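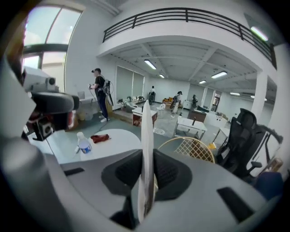
The Clistotance is open again, and I have ridden it six times! If you don't know Gornmont, it's the kind of park people drive past on the way to a bigger park, and the Clistotance is the old boat ride at the back of it, past the carousel, where you float through a bunch of caves and a sunken town and a thunderstorm. It closed last fall for what the park called "scenic work," and those of us who love the thing spent the winter convincing ourselves we'd never see it again. Today is my day to recover and type. I've got a round white table, a tall window with a dark frame and a whole lot of bright daylight coming in, which feels very strange after a weekend spent mostly in the dark on a boat. My phone is full of blurry pictures of fake lightning, so I'm going to have to do this with words.

Tuesday, June 26, 2018, for anybody reading this in the archives later. Details may change. Some of them already changed between Saturday and Sunday, and I'll get to that.

First, the building. The old front was that brown stucco with the painted-on cracks, and I always had a soft spot for it, but the new one is so much better. They've put real depth into it, so the cracks are cracks now, and there's a slow trickle of water coming down the left side into a little pool with ferns. The sign is the same sign. I was so worried about the sign! They cleaned it and relit it and otherwise left it alone, crooked letter and all. At night it glows a soft green that bounces off the pool, and I stood there for far too long with a pretzel getting cold in my hand.

The line has been rebuilt too, and this is where I expected to be grumpy. I liked the old line. It was a zigzag of rusty railings under a tin roof with exactly one fan. The new one goes through a boathouse, with ropes and nets and barrels and a harbor log lying open on a desk under glass. If you stop and read the log (let people go around you, it's worth it) the last entry says the lamp in the lighthouse went out at 7:56, and the clock on the wall behind the desk is stopped at the same time. Longtime riders will remember that boat 756 is the wrecked one in the third cave. I made a noise out loud when I put those together, and the family behind me took a step back.

Capacity is the big practical change. Each boat used to seat eight and now they seat 12, four rows of three, and the loading dock handles two boats at a time. On Saturday around lunch the posted wait was 50 minutes and I was on in a little over half an hour. On Sunday morning I walked right on, twice, then got greedy and went for a third and waited 40. The boats have backs on the seats now, and my spine would like to thank whoever made that call. The front row gets wet. There's a sign saying you may get wet, and in the front row you can skip the "may."

OK, the ride itself. Spoilers from here to the part about the food, so scroll if you want to go in fresh.

You still start with the long dark turn, and they kept the smell! I don't know what that smell is. It's part pond, part old rope, part something like a basement after rain, and it's been there since I was small enough to need a lap. I had talked myself into believing it would be gone and I'd have to be brave about it. Then we went around the corner and there it was, and I got a little teary in the second row next to a teenager eating sour candy.

The first cave is mostly what you remember, with better lighting. The bats work. All of the bats work! For years there was one poor bat who only flapped on one side, and I'm happy for him, although I do miss him.

The second cave is the one with the crystals, and they've gone all out. The old crystals were plastic with colored bulbs behind them. The new ones light up in a slow wave that follows the boat, so the color is always just ahead of you, and there's a low hum that rises as you get closer to the far wall. On my fourth ride I worked out that the hum is the tune from the carousel, slowed way down. I haven't seen anyone else mention this, so if you go, please listen for it and tell me I'm not making it up.

Then the sunken town, and this is the part I've been dying to talk about. It used to be a single street. You floated past the bakery and the bank and the house with the cat, and then you were out. Now the street forks. The boat goes left or right and you don't get to pick, and the two sides have different things in them. Left has the bakery and the bank. Right has a schoolhouse and a tiny train station with a train half under the water, headlight still on, and a bell that rings as you go by. The cat has been moved to the spot where the two channels meet again, so everybody gets the cat. I went left four times and right twice, and I would happily have stayed until I evened it up.

The storm is louder. I'll say that plainly for people with little ones or sensitive ears: it is a LOT louder, and there's a blast of cold air that goes with the big lightning strike. A small kid in front of me on Saturday was not having it. On Sunday they had turned the thunder down some, enough that I noticed, and I think Sunday's level was better. The rain curtain now parts right as you reach it. On one of my rides it parted a second late and the front row got the full bucket, and they came out laughing, so I guess it all evens out.

There is one thing I don't love. The old ending had the lighthouse keeper waving from the balcony, this stiff little figure with one arm going up and down, and he's been replaced by a projection on the lighthouse window. It's a good projection. The movement is smooth, he turns his head, he tips his cap. But from the back row on the right side you see it at an angle and he gets kind of flat and stretched, and I miss the clunk of that arm. I hope they have him in a closet somewhere. I'd visit.

Food! They've opened a stand by the exit called Kadeleo, in the spot where the lemonade cart used to be. It does hand pies, savory and sweet, and they come in a paper boat with the ride logo on it. I had the potato and cheese on Saturday and liked it so much that I had it again on Sunday, when the whole plan had been to try the cherry. The cherry was sold out by two both days anyway. There's also a green lime slush that turns your tongue the color of the sign. Seating is limited to the wall around the fern pool, and that wall is just slightly too low, but you can watch the boats come down the last drop from there and you will not be bored.

The gift shop has a map! A proper fold-out map of the whole ride with both channels of the sunken town drawn in, very pretty, and the first printing is numbered. Mine is 574. I've already decided which wall it's going on. They also have the bats as magnets, and a shirt with the cat. Go easy on the shirt sizes, they run small, and I say this as a person now owning a shirt that fits my niece.

I stayed at the Melnyk, the motel across the road with the blue doors. It has had some paint since my last trip in May and they've put a coffee machine in the lobby that makes real coffee. I was in 148, on the back side, and I'd ask for it again, because you can hear the park closing music from the walkway if the wind is right. The ice machine is still broken. I think it has been broken the entire time I've been going there.

A few odds and ends for anyone planning a trip soon. The back gate by the carousel is open again, so you can park in the gravel lot and skip the whole length of the midway. The Clistotance opened a half hour after the rest of the park both mornings. Strollers go in a new shaded area on the left, and there's a transfer spot at the dock with its own boat that has a wider door on one side, which is a huge improvement over the old setup with the step. Lockers are free for the first hour. The last boat on Saturday went out right at closing, with the lights in the pool already going down, and if you can manage only one ride, try to make it a night one.

I'm going back in a couple of weeks, this time with my sister, who hasn't ridden it since we were kids and claims she doesn't remember the cat. If you've been already, leave me a comment and tell me which way your boat went. I'd especially love to hear from anybody who has been down the right channel and managed to read the sign on the train station – I got the first letter both times, and then we were past it.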